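The Clause on Page Eleven

The leasing consultant has one rule for first meetings, and it is that the client does not get to talk about paint colors until the lease is on the table. Most of them last four minutes.

"I had a woman once who'd bought the cash register," she says. "Beautiful thing, brass, weighed as much as a pony. She hadn't read the lease. She hadn't been sent the lease. She had an email from the landlord that said 'all good on our end,' and she'd framed her whole future around it."

We are talking in the upstairs room at Jivby, the small firm she started after a long stretch working for the other side. For years she negotiated on behalf of landlords, and she is cheerful about it, the way some people are cheerful about having once smoked. These days she works for the people signing: florists, shoe repairers, a man in Varncombe who sells only lamps. She asked that her name be left out of this piece. Some of the landlords she used to work for still send her a fruit basket in December, and she would like to keep getting the pears.

Her subject, if you let her choose, is how you leave. Everybody reads the rent, she says. A fair number read the part about increases. By the time they get to what happens at the end they are skimming, and the end is where she has seen the most money change hands.

"It's called make-good, or restoration, or surrender of premises, depending on how fancy the lawyer was feeling. It says you'll give the place back in a certain condition. Now, which condition? That's the entire question. I've seen it say 'original condition' for a unit that had been through six tenants. Original to what? The Ice Age?"

The lamp seller is her favorite case, and she tells it with relish. He took a space of 1430 square feet on a three-year term. The previous tenant had put in a dropped ceiling, which he hated but lived with. When he decided to go, the landlord's manager sent a letter asking him to remove it.

"He rings me up and says, but I didn't put it there. And I say, no, but you signed page eleven." Page eleven said the tenant would remove all alterations, "whether installed by the tenant or otherwise." She lets the last two words hang. "Or otherwise! You could drive a truck through that."

Did he pay?

"He paid for part of it. We argued about the rest by mail. He kept a folder with every letter in it and he took a photograph of the ceiling the day he moved in, so I'd like him made a saint."

Photographs are something of a theme. She wants her clients to walk the space before they get the keys and take pictures of everything, including the things that seem too dull to bother with: the inside of the electrical panel, the floor by the back door, the stain. There is always a stain. She then wants the pictures attached to the lease and initialed by both sides, and this is the point at which a certain kind of landlord becomes hard to reach.

"If someone won't put their initials next to a picture of their own floor, I'd call that information," she says.

Plenty of her newer clients want to sell food, or at least coffee, and for them she has a separate speech. A lease for a shop is one thing. A lease for a shop with a sink, a grease trap and an exhaust fan is that thing plus a pile of questions about who owns what. If the counter was already there, is it yours to fix? If you bolt a cabinet to the wall, have you just given it to the landlord as a present? In most of the leases she sees, you have. 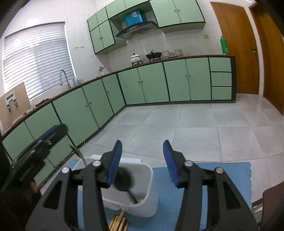
Pale green cabinets, and a black utensil with a ladle-like head in a white plastic container.

"People think a fixture is a big thing," she says. "A fixture can be a shelf. I spent an afternoon of my life, which I'd like back, on whether a shelf was a fixture. It was held up with screws. If it had been held up with hooks we'd all have gone home for lunch."

Her solution is a list. Before signing, the tenant writes down every item they plan to bring in and says in plain words which of it goes with them when they leave. It is a boring document and she is proud of it. The Jivby version runs to two pages, and she prints it in large type because she is tired of watching people hold things at arm's length.

I ask about notice, and she groans.

Her clients are often surprised to learn that a lease can carry on without them deciding anything. Some roll over month to month, some renew for another full term if you don't speak up, and the window for speaking up can close long before the end date. The one she sees most is 90 days. She has seen longer. A bakery she advised, Sostby, thought it had until the end of its term in May and discovered in April that the moment had come and gone in the winter, during the busiest stretch of its year.

"They weren't careless. They were making pies," she says. "The lease doesn't care about pies."

That one worked out, more or less. The landlord agreed to a shorter renewal in return for a modest bump in the rent, and the bakery stayed put. But it could have gone differently, and she now makes every client write the notice date on a calendar in the room where they keep the coffee. Phones are allowed as a backup. She doesn't trust them on their own, and having watched her hunt for hers twice during our conversation, I can see why.

The notice itself should be in writing, sent the way the lease says to send it. If it says certified mail to an address in another state, then certified mail to an address in another state it is. She once had a client give notice in person, at a barbecue, to a landlord holding a hot dog. The landlord agreed, warmly. Later he could not recall it.

What about lawyers? She isn't one, and she says so early and often. She reads leases, she knows where the trouble tends to be, and she sends people down the street when the trouble is real. She has no patience for tenants who won't spend a little on advice up front.

"They'll spend 300 dollars on a doormat with the logo on it. Then I suggest an hour with an attorney and they look at me like I've asked for a kidney."

She is more forgiving of standard forms and kits than I expected. A decent form is better than a handshake, in her view, and it is far better than a lease a landlord has stitched together from three older leases, a category she claims she can identify by smell. The giveaway is the names. She keeps a copy of one in which the tenant is called the Lessee for the first half, the Occupant for a while, and then, for a single paragraph, Majali Imports, a business that had nothing to do with the property and had presumably signed the previous version.

"So who had to clean the gutters? According to that paragraph, Majali Imports did. We wrote to the landlord and pointed this out. He was not amused. I was quite amused."

Toward the end I ask whether she misses working for landlords. She thinks about it, and looks out at the parking lot, where somebody is trying to get a very long mirror into a very short car.

"The lunches were better," she says. "And you got to say no more. On this side you spend a lot of time asking." She also insists, a little against the run of the conversation, that most landlords are fine. They want someone in the unit who pays on time and doesn't flood it. The ones who cause trouble are usually not villains either, they just haven't read page eleven themselves.

The client after me is already on the stairs. I can hear her telling someone on the phone that she's thinking of a dark green for the front door, maybe with gold lettering. The consultant hears it too. She takes a printed lease off the shelf - hooks, I notice - and lays it in the middle of the table.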